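4. Late returns and the length of the loan

4.1 Loan records

The three tool libraries kept their loan books in different ways, and some work was needed before they could be read together. Stelten used a card for each tool, filled in at the counter. Clakness used a spreadsheet with one row per visit, so that a drill and its bits might share a row. Pomare had moved from cards to the Dresitz booking system shortly before the study began. We treated each item as a separate loan wherever the record allowed it, which gave 2,169 loans over 12 months.

Loans with no return date were left out of the count. Most of these came from Clakness, where the return column was often blank even when the tool was plainly back on the shelf and had gone out again. 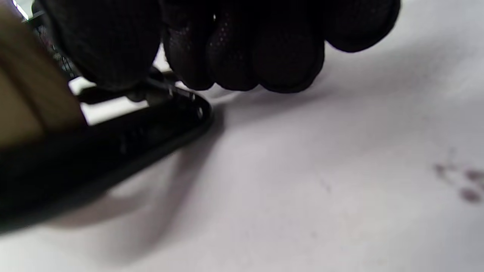
A loan was counted as late if the tool came back after the close of the last day agreed. We did not allow a day of grace, although staff at Stelten told us that they do so in practice. Renewals made before the due date were counted as part of the same loan. Renewals made after it were counted as late.

4.2 Which tools come back late

Small hand tools were returned late more often than power tools at all three sites. This was a surprise to staff, who had expected the costly items to be the problem. Power tools are booked ahead, and the next borrower is often waiting. A screwdriver or a bradawl has no queue behind it and is easily put in a kitchen drawer. Fines made little difference here — the charge on a small tool was too low at every site for borrowers to mention it.
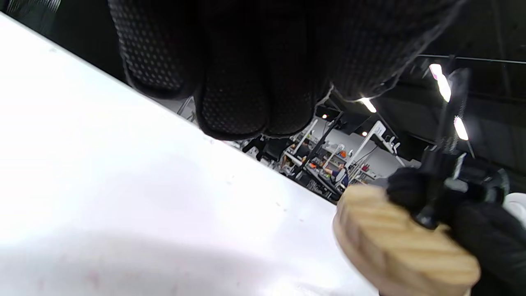 Figure 3. Gloved hand close above a white tabletop.

Season mattered as well. Late returns rose in July at Stelten and Clakness, when members were away, and fell again by the autumn. Pomare showed no such rise. It closes for part of the summer and sets all due dates after it opens again, so the two patterns cannot be compared directly.

4.3 What borrowers said

The short form handed out at the counter brought 73 replies. We had hoped for more. The most common reason given for a late return was that the job had taken longer than planned, followed by opening hours that did not suit people who worked shifts.
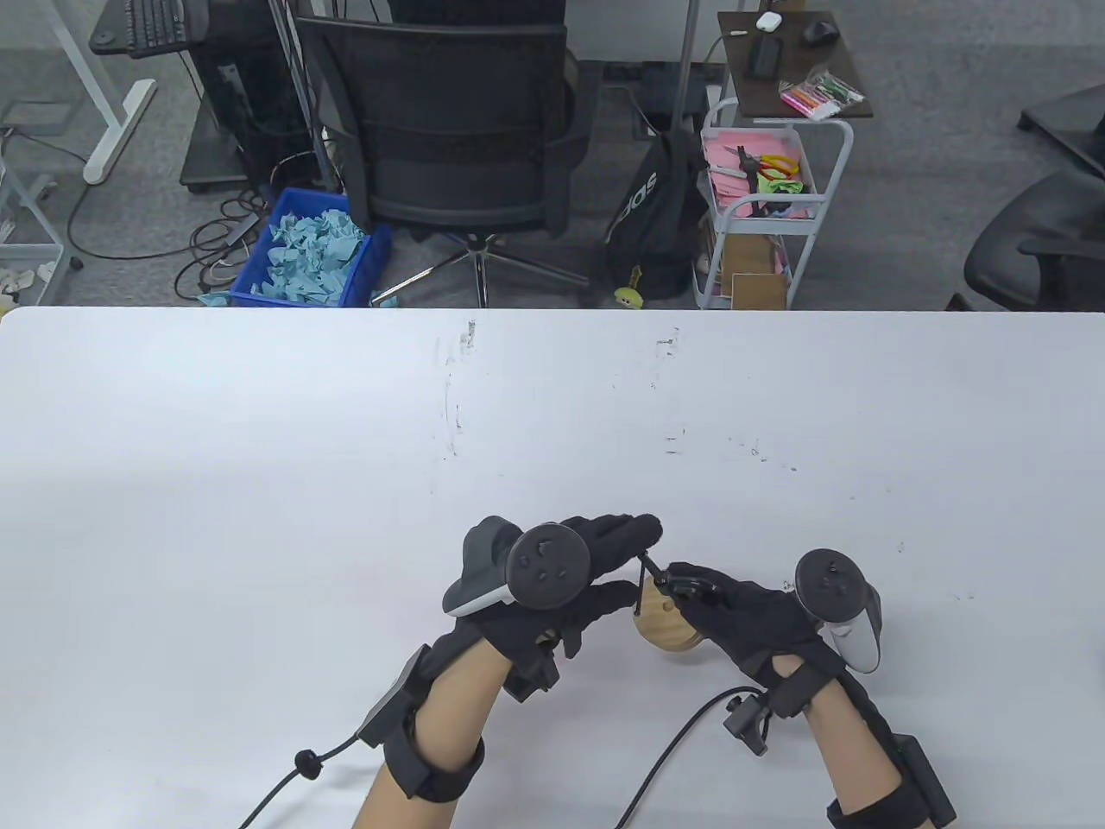 One reply from Pomare said that a week was no use to anybody with a job, as it meant a single weekend, and if it rained that was the loan gone. The writer asked for two weekends as standard and said they would gladly pay more for it. Similar points were made at Stelten, mostly by people doing outdoor work such as fences and gates.

Reminders were mentioned less than we expected. Clakness sends none, and few of its members asked for them.

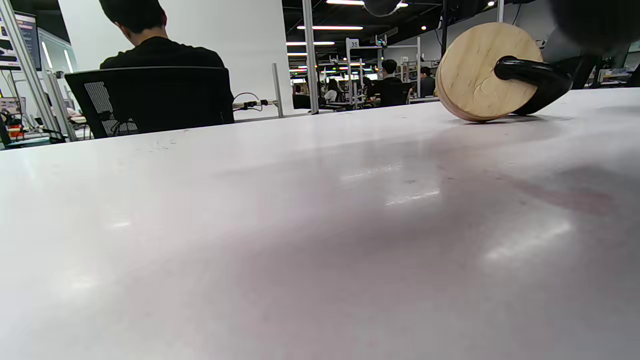 Longer loans do carry a cost. At Stelten the sander and the wallpaper steamer were out for most of the spring, and a fortnight's loan would have halved the number of households able to use them. A split rule, with long loans for hand tools and short ones for anything booked ahead, would meet most of the requests we received. We return to this in Section 6.

Comments (3)

Did you look at whether people who pay a deposit bring things back sooner? Ours do, or seem to.

Section 4.2 matches our shed exactly. We have never lost a power tool but we buy new tape measures every year.

I would be wary of leaving out the Clakness blanks. Those could well be the late ones.

Contact the editors | Copyright remains with the authors | Back to top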